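Treron Bowl

The Treron Bowl is an American football match played each season between the high school teams of Ollgate and Eder. It takes its name from the Treron, the shallow river that separates the two towns, and is usually the last regular home date on either side's schedule. Local coverage calls it one of the oldest rivalries in its part of the state. That claim has been repeated on programmes and shirts for years, but no list of comparable fixtures has ever been produced to support it, and at least two neighbouring schools say the same of their own games.

Origins

The usual account is that the first match was arranged to settle an argument over a footbridge. Both town histories tell this story, and they disagree on which town wanted the bridge, who paid for it and who won the game. The Ollgate version gives a score of 6–0. The Eder version gives no score and says the match was stopped by darkness. Neither cites a newspaper, a school record or a letter, and the bridge itself appears to be later than the game it is meant to have caused.

A simpler explanation is that the schools were close together and travel was expensive. Early schedules for both teams are full of opponents from within a short drive, and several of those were played twice in one autumn. The Ollgate and Eder meeting seems to have been treated as an ordinary fixture until well after both schools had moved to lighted fields. The word "Bowl" does not appear in any surviving programme before the trophy was introduced.

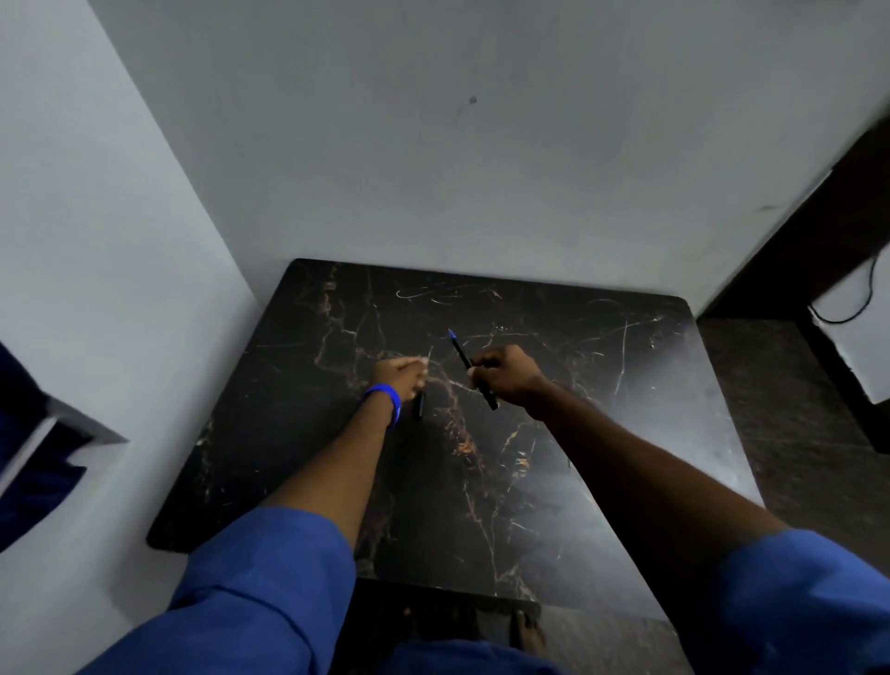
The series record is also in dispute. Ollgate's athletics office lists 38 wins for its side. Eder's list gives Ollgate fewer, mainly by leaving out games from the years when the two schools fielded combined junior and senior squads. It also counts one forfeit as an Eder victory, although the Ollgate list has the same date down as postponed. Broadcasters tend to use whichever figure is supplied by the home team, so the record read out before kick-off can change from one season to the next by more than the single game played in between.

Trophy

The winning school keeps a painted oar mounted on a board, known as the Treron Oar. It is said to have been found in the river. The oar shows little sign of having spent time in water, and the board carries the mark of Custico, a supplier of school trophies and letter jackets that was still taking orders from both schools long afterwards. Custico's catalogue for the period included a mounted oar as a stock item for rowing clubs. Supporters of the river story say that the company only made the board. This is possible, but the fittings match those shown in the catalogue.

Scores are painted on the blade in the colours of the winning side. The earliest ones are all in the same hand and the same paint, which suggests that they were added together at a later date, probably from memory. Two of them differ from the scores printed in the local paper the following week. The blade has been full for some time and newer results go on small plates along the board.

Format and rules

The match is played under ordinary high school rules in four quarters of 12 minutes. It has no special status with the state association. When the schools are in the same region the result counts towards the standings, and when they are not it is a non-region game with no bearing on the play-offs. Publicity for the Bowl rarely makes this distinction, and there have been seasons in which a match advertised as decisive could not have changed either team's position.

The home side alternates each year. An arrangement by which the visiting band performs first at half-time is often described as a tradition dating from the beginning of the series, although Eder did not have a marching band for much of that time.

Attendance

The highest published attendance is 3357, given for a game at Ollgate. The figure is quoted widely and has been painted on the back of the press box. It is hard to square with the ground. The home stand has 30 rows, the visitors' stand is much smaller, and a safety notice displayed at the gate in the same season set a lower limit for the whole site. The number may include players, bands, stewards and people admitted free, or it may be the count of tickets printed. No breakdown was released.

Crowds in recent seasons have been smaller, with the fall put down variously to streaming, higher ticket prices and the weather. Ticket prices did go up, but attendance had been slipping for several seasons before the increase.

Claimed effects on play

Coaches on both sides like to say that form means nothing in the Treron Bowl. The results do not bear this out very well. In the seasons for which full records exist, the team that arrived with more wins usually left with one more. There have been upsets, as there are in any long series, and they are remembered better than the games that went as expected. The best known of them, in which Eder is said to have scored twice in the last minute, is recorded in the official book as a touchdown early in the fourth quarter and a field goal near the end.

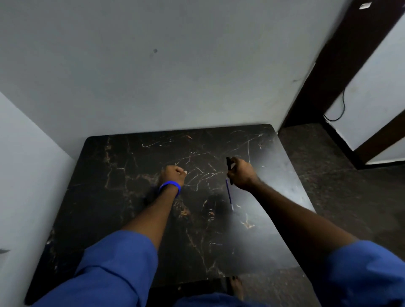 Relocation proposal

A plan to move the match to a neutral stadium was put to both school boards one February. It promised better facilities and a share of the parking income, and it relied on an attendance forecast taken from the 3357 figure. Eder's board asked for the basis of the forecast and did not receive one. Ollgate's board deferred the matter and it has not returned to the agenda. Reports that the plan was voted down are incorrect, as no vote was held in either town.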